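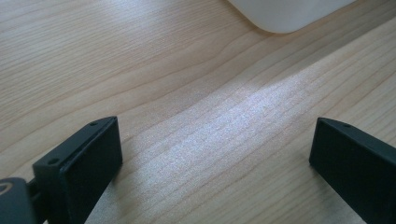

Hand-held gripper comparison, bench check before trials
Site: Toledo, table by the window
Units: Skositum (parallel, black fingers), Mimerance (parallel, softer pads)
Checked by: Pacita Sarmiento
Reviewed by: Princess Tagle
Wednesday, before the 13:00 session

1. Finger screws seated, no play
Skositum OK. Mimerance: left finger moved slightly, tightened and rechecked.

2. Pads flat, no lifting at corners
OK on both. Wipe again after 40 grasps.

3. Full opening
Limit is 80 mm. Skositum 80. Mimerance 78 — accepted for this round, note it in the results.

4. Fingers close evenly
OK on both.

5. Pinch points
Keep the free hand off the finger joints while the trigger is live. New operators to be shown this before they start.

6. Camera view
Both fingertips must be in view at full opening. OK on both. Lens cleaned.

7. Lighting
NOT OK. Direct sun on a wood table washes out the grain, and Jidum loses tracking on plain areas. Lower the blind or move the start position. Recheck after lunch.

8. Cable and strap
Skositum OK. Mimerance strap is worn near the buckle — replace before the next long session.

9. Log space
Room for 294 runs at current settings. Enough for both units.

Result: Skositum cleared once item 7 is closed. Mimerance cleared for short runs only, same condition.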